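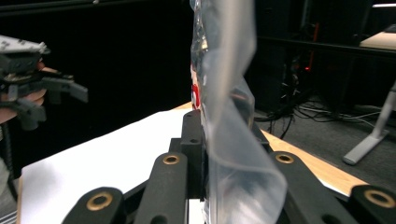
Are the Trendero clear bags worth buying for packing small parts at home?

For light items, I'd say they are, as long as you don't mind the crinkle. I pack sewing notions and replacement buttons for a small mail order business and went through 3 packs between spring and September.

The plastic is clear enough that I can check an order without opening it again. It holds a crease, so folding the top over and taping it goes quickly. Corners are the weak spot. A card of snap fasteners poked through one, and I now slip a piece of paper in with anything sharp. 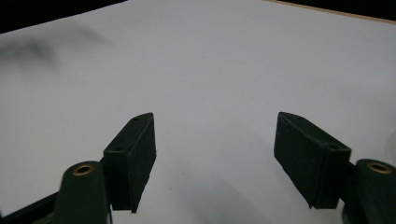

I also changed what I pack on. Plain white paper over the table makes dropped pins and dark thread easy to find, and I replace it when it gets marked up. Brerkis sells a packing mat for this, but paper does the job for me.

A pack of 20 cost less than the Drarkden bags I used before, which were softer and quieter. Reet Juška, who shares my orders, still prefers those. I've reordered the Trendero.

Rating: 3 out of 5 for heavy items, 4 for everything else.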